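Lomeck Wrist Brake Replacement Kit
Part no. LM-134 | For Lomeck tabletop and floor-stand arms | Supplied by Volbridge

Home > Spare parts > Brakes and joints > Wrist brake kit

Availability: In stock
Ships from: Grarkholm warehouse
Price: $119 per kit, tax not included

Overview

The LM-134 kit replaces the wrist brake on Lomeck arms that show slow downward drift when motor power is off. The fault was first reported by customers in September and led to the service notice that is still in force. If your arm is covered by the notice, stop unattended use until the brake has been checked.

What goes wrong

The wrist brake is a spring-applied disc. When power to the joint is cut, the spring should clamp the disc and hold the wrist where it is. On affected arms the friction ring was bonded with too little adhesive. The ring loosens over time and the brake slips under load. The wrist then sinks, slowly at first, and the gripper can come to rest on whatever is under it.

The drift is easy to miss. The controller logs no error, as the position check does not run with the motors off. Most owners noticed it only when the arm was left stopped over a work surface and the gripper was lower when they came back. Two customers reported crushed parts. One reported a pinched finger, with no lasting injury.

Do not put your hands between the gripper and the work surface to test for this fault.

Which arms are affected

Arms with a serial number ending in N, built with the Niazi brake assembly. The serial plate is on the base, next to the power inlet. Arms ending in P have a different brake and do not need this kit.

How to check your arm

Clear the area under the wrist. Move the arm so the gripper is at least 100 mm above the surface. Fit the test weight supplied with the arm, measure the height, and press the emergency stop. Wait 9 minutes and measure again from outside the reach of the arm. Any drop you can measure is a fail. Lock out the power and order the kit.

A pass today does not clear the arm for good. Repeat the check every month until the brake has been replaced.
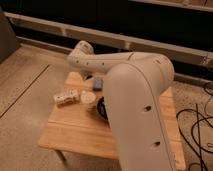 Reading time: 4 minutes

Small objects on the table, as with this arm reaching over a low wooden one, should be taken off before the check. Keep floor cables out of the area where you stand to measure.

What is in the kit

Brake assembly with new friction ring
Wrist cover seal
Cover screws, pre-coated
Alignment pin
Printed fitting guide

You will also need a torque driver and a support stand for the forearm. These are sold separately.

Fitting

Allow around two hours. The forearm must be held by a stand before the wrist cover comes off - the old brake may let go completely once the cover screws are loose. Do not reuse the old seal. After fitting, run the brake check again and enter the result in the service log.

If you would rather not do the work yourself, Volbridge can fit the kit at the Grarkholm workshop. Turnaround depends on the queue, and carriage is charged both ways.

Notes from service

"Some people raise the holding current and hope that fixes it," says Sobia Malik, who runs the repair bench. "It does nothing once the power is off. The ring has to be changed."

Arms still under warranty get the kit free of charge. Send the serial number and the check result to Sidra Yousafzai in customer support before ordering, as we cannot refund kits bought through the cart.

Returns

Unopened kits can be returned. Opened brake assemblies cannot. Old brakes should be sent back in the same box for disposal.

Page last revised: May 2023

Related items
Forearm support stand
Torque driver set
Wrist cover seal, single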